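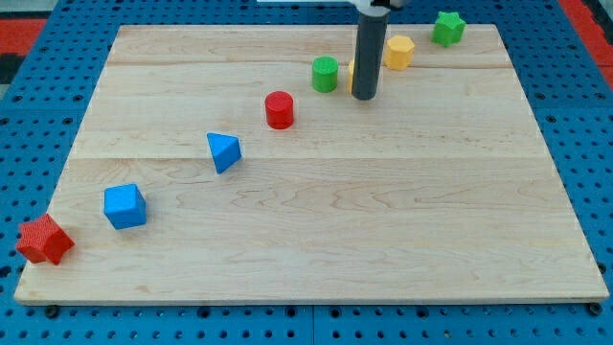 The work surface at the Mostley workshop: a maple-colored board on blue pegboard, with the arm's tube lowered among the blocks.

The arm that Severino Goicoechea has been building at the Mostley shared workshop is on its third shoulder, its second base and its first work surface. The work surface has caused the least trouble. It is a wooden board set on perforated blue panel, and most of what the machine knows about the world is measured from its front corners.

Goicoechea repairs commercial ovens for a living. He started on the arm in December with a bench at the back of the workshop, a box of stepper motors from a scrapped label printer and a plan to have it sorting shapes before spring. The plan slipped. The first shoulder was a belt drive that stretched under load, and the second was a printed gearbox with so much backlash that the tool tip wandered by 2 millimeters depending on which side it had come from. The third uses a Vekska harmonic drive bought used from a packaging plant. It cost more than the rest of the arm together.

"I should have bought it first," he says. "I had the price in front of me and I spent the same money on belts."

The tool is a plain tube, dark gray, held in a collar below a white mount. A two-finger gripper came before it and sits in a drawer. Goicoechea took it off when he began on contact and pushing, where the shape of the tip matters and extra joints only add error. A tube is the same from every side. The controller can rotate the wrist to any angle and the contact model stays the same, which removes one variable from a list he describes as long enough.

The blocks come in stars, cylinders and a few straight-sided shapes, in red, blue, green and yellow. Each shape behaves differently when pushed. A cylinder standing on end slides if the push is low and slow, and tips if it is high or fast. A cube pushed off center turns as it travels. The stars are the hard ones: the tip can settle into the notch between two points, and from there the block steers well, or it can land on a point and send the block off at an angle the planner did not ask for.

The current exercise is a diagonal. Blocks are laid out in a line from the near left of the board to the far right, and the arm is asked to bring the tube down between neighbors without touching either one. It tests reach and position together. The near end of the line has the elbow folded, the far end has it almost straight, and an error of one degree at the shoulder grows with the distance. Goicoechea runs the line 20 times, checks the blocks against their starting positions and writes the result in a notebook. A good set has no displaced blocks. On his last Friday session, 19 of the 20 runs were clean, and on the other the tube brushed a block on its way back up.

He traced that to the lift. The controller, a Pralis board running firmware he has modified in several places, was blending the vertical move into the next horizontal one before the tip had cleared the tops of the blocks. Blending saves time and makes the motion look smooth. He has now turned it off below 15 millimeters of clearance, and the arm stops with a small jerk before each traverse. It is slower and looks worse.

Calibration takes up the first part of every session. The tube is driven to a set of reference points on the surface, and at each one he steps it down until a slip of paper between tip and wood will no longer pull free. The controller fits a plane through the heights and corrects for tilt. The fit assumes the surface is flat. Wood moves with humidity, and a board made from glued planks does not move evenly, so he checks the seams with a straightedge when the weather changes. A phenolic sheet would hold its shape better. He has priced one and decided against it for now, on the grounds that the wood gives a soft, matte background and the camera software separates the colors from it without much tuning.

Color is handled in the usual way, by hue thresholds set under the workshop's overhead lights. Yellow took the longest. It is the closest of the four to the wood, and under warm lamps the two ran together until the software lost whole blocks. Replacing the lamps with cooler ones fixed most of it. The rest was fixed by asking for a minimum area, so that a sliver of yellow showing past the tube is ignored until the arm has moved out of the way. The program then looks again before it plans a push.

The pegboard was Bustamante's idea. Bustamante runs the metal bench at Mostley and made the base plate for the arm, twice. The first was mild steel, cut to a drawing with one dimension wrong. The second is aluminum and has slotted holes – a concession, he says, to the quality of the drawings he is given. He argued for a regular grid under everything so that fixtures could be taken off and put back in the same place without measuring. Goicoechea had planned to clamp the board to a table. After losing his zero to a knocked clamp two weeks running, he gave in.

The wiring is still the weakest part. The cable bundle runs outside the upper arm, tied at intervals, and the loop at the elbow has been replaced after the insulation wore through on a bracket. An internal route would need a hollow shaft at the elbow, and that means a new joint. He has drawn it. The drawing is with Bustamante, who has sent it back with questions about the bearing seat.

Next on the list is pushing two blocks together so that they travel as one, first a pair of cylinders and then a cylinder against a flat face. The simulation handles the second case and fails on the first, where the round sides roll off each other within some 20 millimeters of travel. Goicoechea suspects his friction value is too low. He intends to measure it with a spring scale once the elbow is back together.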